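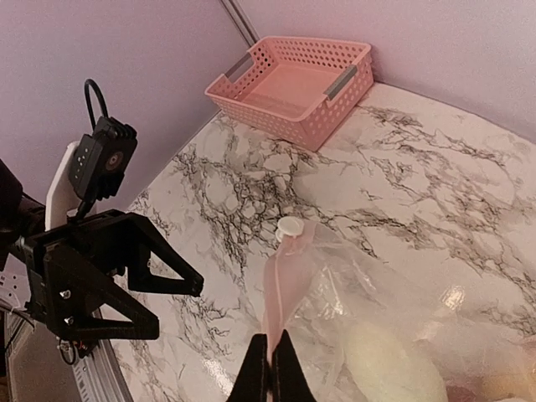
Pink basket, back corner of the worktop.

27 July 2020 | By the Natham team
Filed under: About us

Natham makes play food and the bags and baskets to keep it in. We began in December with one range, Vendavel, and now sell 325 items.

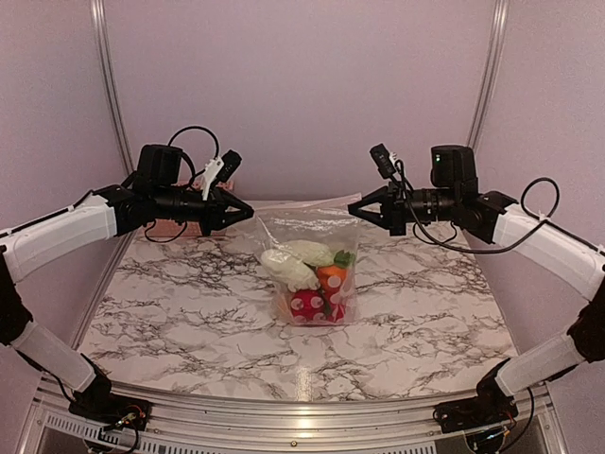

One parent wrote to say that the bag gets used more than the toy kitchen. We hear that a lot about Vendavel.

Bags are sold singly or in boxes of 400.

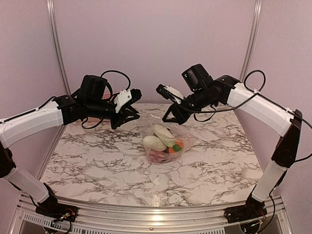
Where we are

Unit 628, Sandberg Yard. Orders are packed on site. 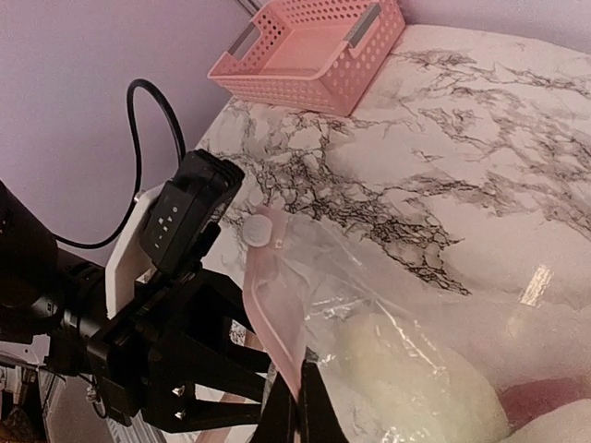

Clear bag with pink edge strip.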